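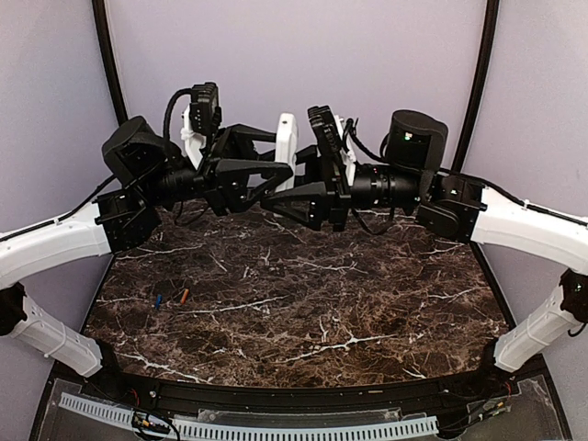 Figure 7.1 Two robot arms with their grippers almost tip to tip over a dark marble-patterned tabletop.

Chapter 7
Meeting in the Middle

I once paid too much for a used pottery kiln, and I've been dining out on the story ever since, so you may as well have it too. The seller was a studio in Prernport called Kukine that was moving to a smaller space. They were asking $1,472. I had read a couple of books on bargaining (this was years before I had any business writing one) and I came in at $1,038, very pleased with myself for not picking a round number. The owner looked at the kiln, looked at me, and said, "Split the difference?" I said yes before she'd finished the sentence.

So I paid $1,255, and I drove home feeling wonderful. We'd both been so reasonable! Then I got to thinking about where those two numbers had come from. Mine came from what I had in my checking account. Hers, she told me later when we'd become friendly, was simply what she had paid for it new. Neither one had much to do with what an old kiln was worth that June, and the halfway point between two numbers like that doesn't have much to do with it either.

In Chapter 6 we spent a lot of time on opening offers: who should make the first one, how high is too high, what to do when the other side throws out something silly. This chapter picks up right after that, when there are two numbers on the table and somebody has to move. We'll look at why the midpoint pulls on us so hard, when it serves you well, and how to get away from it politely when it doesn't.

7.1 Why halfway feels fair

Try this with a friend. Tell them that two roommates have to divide a prize of $1,000, and ask how it should be split. Most people will say down the middle before asking a single question. They don't ask who bought the ticket or who did the work. Equal shares are easy to figure, easy to explain to your mother, and hard to argue with, and those are real strengths when two people have to go on living together.

Economists call a spot like this a focal point, meaning an answer that both sides expect the other side to expect. A meeting place under the big clock is a focal point. So is a round number, and so is the fifty-yard line. You'll meet the term again in Section 7.4, where we put it to work with more than two parties. 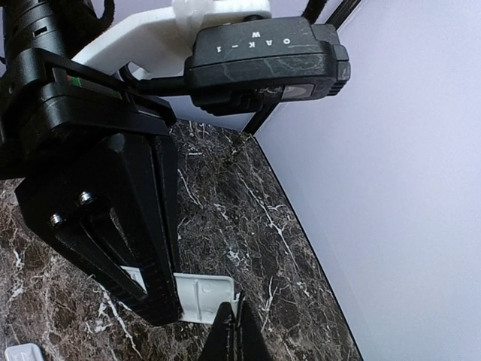

The trouble starts when the thing being halved is a gap between offers. A prize has a fixed size. A gap is as big as the two of you decided to make it. If I know you like to split the difference, then every dollar I add to my asking price is worth fifty cents to me, and I'd be a saint not to add a few. You, knowing this, will shave your offer. Before long we're both miles from anything sensible and we still land in the same spot, only grumpier and an hour later.

My friend Rajeshwari Rajan ran into a good case of this when she was renting shop space from a landlord named Pisharody. They were $261 a month apart. He offered to halve it and she very nearly took the deal. Then she asked him how he'd arrived at his figure, and he pulled out a sheet showing that it included parking for two vans. She didn't have any vans. They took the parking out, and the argument about halves went away with it, because the two of them had been pricing different things all along.

I'd like you to hold on to her question, "How did you get to that number?" It's going to come up in nearly every section of this book from now on. Ask it in a friendly tone and then stop talking, which I admit is the part I still find hard.

7.2 Who moves first, and how far

Once the opening offers are out, each change in position is called a concession. People watch these closely, often more closely than they watch the offers themselves. A seller who drops by a lot, then a little, then hardly at all is telling you that the floor is close. It may even be true.

Table 7.1 lists the offers and counteroffers in a sale of office chairs by a furniture dealer, Trorko. Read down the buyer's column first and cover the seller's side with your hand. Write down the price you think the buyer is heading for, then uncover the other column and see whether you'd change your guess.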